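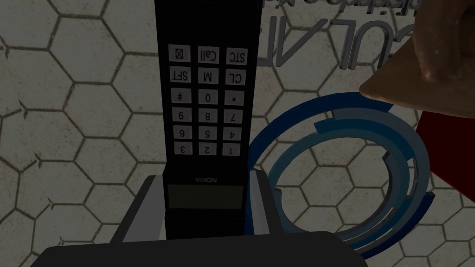 To: Onden Members' List
Subject: Re: Change to the helpline hours

The Gandomton office wrote in July:
> Will the helpline still take calls before 9 am? Several of our
> members work shifts and cannot ring later in the day.

The helpline will open at 8 am from next month. Members received 3,784 letters giving the old hours, and corrected copies will be sent by post. Branches needing more than 200 copies should write to the Illia office.

Membership Office, Onden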